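Ticket 1163
Subject: Room booking confirmations arriving with wrong start time
Site: Clestside, upper floor
Reported by: Agustina Iturra
Assigned to: Gert Xaba, Padell Service Desk
Priority: 3
Status: Resolved

Report
Confirmation emails sent by the Tiner booking calendar show a start time one hour later than the time selected. The booking page itself shows the correct time. Two visitors have missed the beginning of their sessions. Please advise whether existing bookings must be entered again.

9:30 a.m. — G. Xaba
The fault was reproduced with a test booking. The calendar stores the correct time, and the error is limited to the email template. Bookings do not need to be entered again.

10:15 a.m. — G. Xaba
The mail service was found to be using a fixed time offset that does not follow the daylight saving change. The setting was last edited in May. The Motaung office uses the same template and has been notified.

11:40 a.m. — G. Xaba
The offset was replaced with the site's named time zone and the mail service was restarted. Test messages for morning and afternoon bookings now show the correct start time.

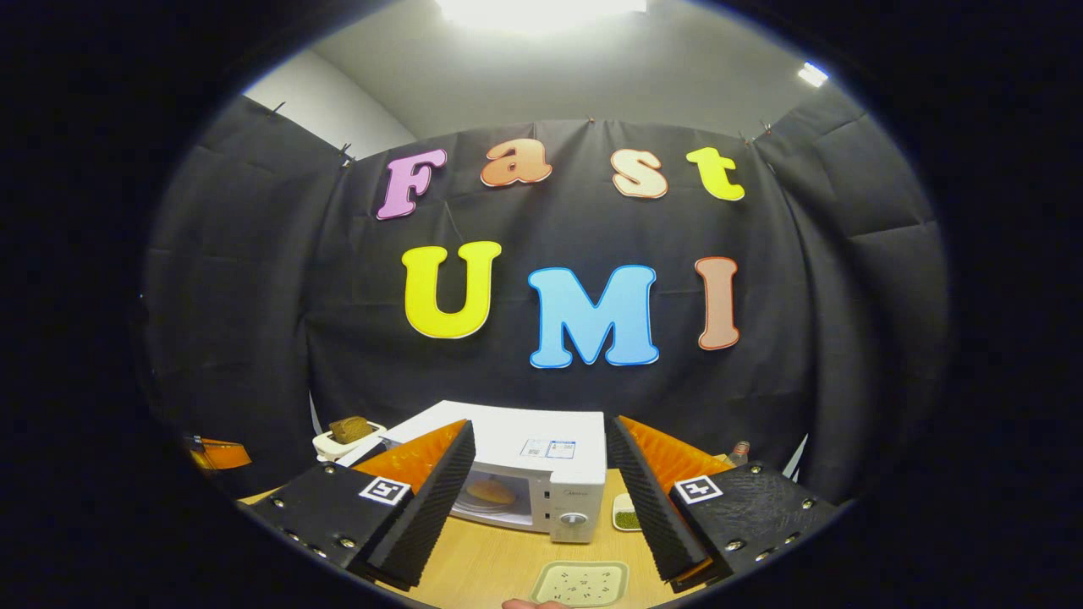

Corrected confirmations were placed in the queue at noon and will go out over the next 30 minutes. Recipients may receive two messages for one booking — the later message should be followed.

1:05 p.m. — A. Iturra
Corrected messages received for all upper floor bookings. The ticket may be closed.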